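Print this page
E-mail this page

Keeping Drains Clear and Sweet

Most slow drains in a kitchen come from grease and starch. Grease goes down as a liquid and sets farther along, where the pipe is cold. Rice, pasta water and flour paste then stick to it. Pour pan drippings into an old can, let them harden, and put the can in the trash. Wipe the skillet with a paper towel before it goes in the dishwater.

Coffee grounds belong in the compost or the garbage. The same goes for eggshells, potato peels and the stringy parts of celery, even if you have a disposal.

Once a week, fill the sink with hot tap water and pull the stopper. The weight of a full basin moves more through the trap than a running faucet does. With a double sink, fill both sides and let them go together. Don't use boiling water on plastic pipe, as it can soften the joints. 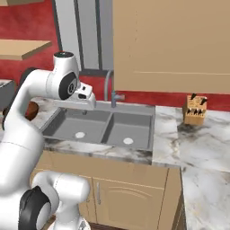

If the water is already backing up, try a plunger first. Use the flat cup kind, not the one with a flange made for toilets. On a double sink, stuff a wet rag tightly into the other drain and have somebody hold it there, or the air will just come up the other side. If a dishwasher drains into the sink line, clamp its hose before you start. Give it a dozen firm strokes, pull the plunger away, and see what the water does.

Next, clean the trap. Set a bucket under it, loosen the two slip nuts by hand or with large pliers, and let the trap drop. Scrub it with a bottle brush in a different sink. Look at the washers while you have it apart. Flat or cracked ones should be replaced. Tighten the nuts by hand and then a quarter turn more. Run water and feel each joint with a dry tissue.

For smells, half a cup of baking soda followed by a cup of white vinegar will freshen the drain, but it won't open a real clog. Never pour it in after a chemical cleaner. Yuto Amano wrote in to say he scrubs the underside of the rubber disposal flap with an old toothbrush and dish soap, and that took care of an odor he had been chasing since July. Unplug the disposal first.

Last revised March 2025

Print this page
E-mail this page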